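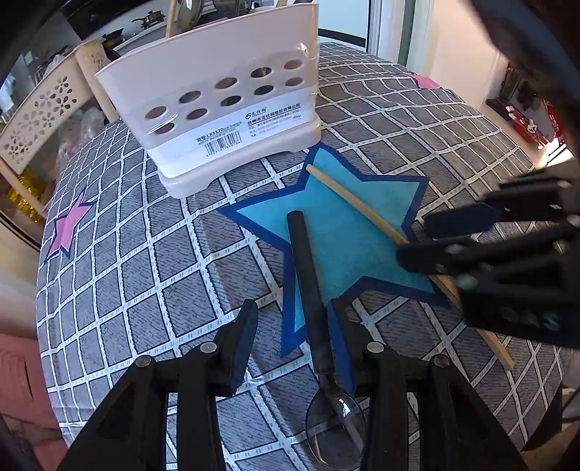

Utensil holder on the table, gray cloth with the stars.

Gelance city guide app, two weekends in Skerkavville

Short version: buy the offline maps, skip the rest.

Had the app on my phone for 2 trips now, April and one before. Typing this at the station so excuse the mess.

Setup is quick. Pick a city, download, done. Skerkavville came to 309 MB, which took forever on the hotel wifi. Do it at home. After that everything works with no signal, and you'll want that, the old quarter is a dead zone once you're past the fish market.

Walking routes are the best part. Did the harbor one Sunday morning, started at 7, hardly anybody out, bakeries just opening. App sends you up the back steps by the Tetteh building instead of along the main road. Lovely. Would never have found it. The narration is by Akua Sowah and she's great, sounds like someone who grew up there and still argues about where the best fried plantain is. More of her please.

Food listings, hmm. Two places closed. One moved across the river, to Girwood, and the pin is still on the old corner. Liliana Caruso, who I was traveling with, stopped trusting it by lunch and just asked the guy at the tram stop. We ate better after that.

Transit tab: ok for trams, useless for the ferries. Says every 30 minutes. Not after dark it isn't. We sat on the dock a good long while, cold, watching the lights come on up the hill, which was admitedly the nicest part of the trip.

Battery drain is bad. Bring a charger. Turn off the "nearby stories" thing too, it buzzes at every statue and there are a lot of statues.

Price. Free for one city, then you pay for the full set. They advertise 2,000 walks worldwide but plenty of them are the same walk backwards, I checked. Still cheaper than a paperback guide and it fits in the pocket you already have.

Wrote to support about the Girwood pin. Got a nice reply from Cecilia Essien same day, said it's on the list. Pin hasn't moved yet.

Good for: first timers, early risers, people who like to wander
Not good for: anyone who needs teh ferry

Three and a half stars. Would be four with working ferry times. Train's here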